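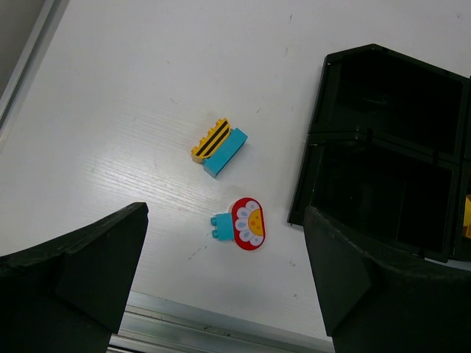
About Trevau

Trevau is a nursery school and toddler group for children from 2 years old until they start kindergarten. We have two rooms and a fenced yard at our Nillullow site, and a smaller morning program at Mak.

Who we are

The school began as a shared babysitting arrangement between families who lived near the old Nillullow bus stop. They took turns hosting until the group got too big for anyone's living room. When the ground floor on Clelis Street came up for rent, the families signed a lease, painted the walls and hired a teacher. We are still in the same building. The front door sticks in damp weather, so please give it a good push.

How the day works

Doors open at eight. Children play freely until everyone is in, then each room has a short circle time with songs and a look at the weather. Outdoor play comes next – we go out in rain and snow, and only stay in for lightning or very low temperatures. Lunch is at half past eleven. Younger children nap afterward in the back room, and older ones have a quiet hour with books, puzzles or building bricks before going out again.

Groups are small. In the younger room there are never more than 10 children, with 3 adults. The older room is larger and has its own entrance from the yard.

What we teach

We do not use worksheets. Children at this age learn by pouring, stacking, digging, drawing and talking, and most of our day is set up for that. Teachers read aloud at least twice a day. Letters and numbers come up when they come up: name tags on coat hooks, counting out cups for snack, finding the right bus on the street. By the last spring before kindergarten, most children can manage their own zipper and wait for a turn, and the teachers put real effort into both.

Food

Lunch and snacks are cooked here. Menus go up by the sign-in sheet every Monday. We are a nut-free building. Tell us in writing about any other allergy before your child's first day.

Visiting and applying

Visits last 90 minutes and take place while school is in session, so you will see an ordinary morning. Bring your child if you like. Applications for the coming school year open in October, and brothers and sisters of current children get the first places. After that we go by the date the form came in.

The Mak program runs mornings only and has its own waiting list. Moving from one list to the other does not change your place in line – just let the office know.

Page last updated 7 September 2018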